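Home > Workshop Notes > Grippers
Re-padding the fingers on a hand-held gripper
By Sioned Llewellyn | Sunday, October 13, 2024

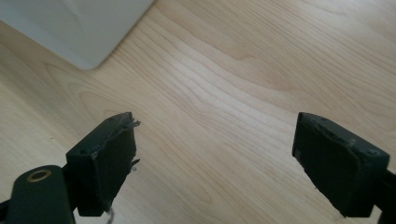

Both fingers, old pads still on. The fraying runs along the inner edges.

I built this gripper at the kitchen end of the Brikura shared workshop and named it Samuel, so that I would have someone to blame. The log says 2,606 grasps on one set of pads. My notes from March say to change them at 2,000. I wrote those notes myself, in capitals, and underlined them.

If your pads have started growing whiskers, set aside an evening.

What you need
– Rubber sheet or thin firm foam, enough for two fingers plus the one you will cut wrong
– Contact adhesive
– A plastic scraper
– Isopropyl alcohol and a rag
– A fresh blade and a steel ruler
– A small screwdriver that fits your finger screws
– Masking tape and a marker

1. Label the fingers L and R with tape before you undo anything. They look interchangeable. I once spent a whole Saturday believing that.

2. Take out the screws and lift the finger blocks off the arms. Leave the bushings in the arms alone unless they wobble. Mine didn't, and I fiddled with them anyway on the last rebuild, which added an hour.

3. Peel the old pad from whichever end has already given up. Pull low and slow. The strip along the top edge comes away first and takes your optimism with it, because the middle is where all the glue went.

4. Scrape off what's left. Plastic only – a metal blade will gouge the block, and the new pad will copy every gouge faithfully.

5. Wipe with alcohol and let it dry. Then keep your thumbs off it.

6. Trace the bare inner face onto the sheet and cut a hair inside the line. A pad that overhangs the edge will catch on things, and once it catches it tears. Round the corners a little while you're there.

7. Glue both surfaces, wait until tacky, and press from the center outward. Clamp between two flat scraps for 30 minutes. The tube I used says ten. The tube has never met Samuel.

8. Refit the fingers, snug but not heroic, and close them by hand. The pads should meet along their full length. If they touch only at the tips, loosen the screws, square up the blocks and try again.

Before you log anything, reset the grasp counter. I forgot this the time before last, and there's a file called Ninen with 711 grasps in it that belong to no known set of pads.

Next page: Iseck, the trigger linkage, and why it squeaks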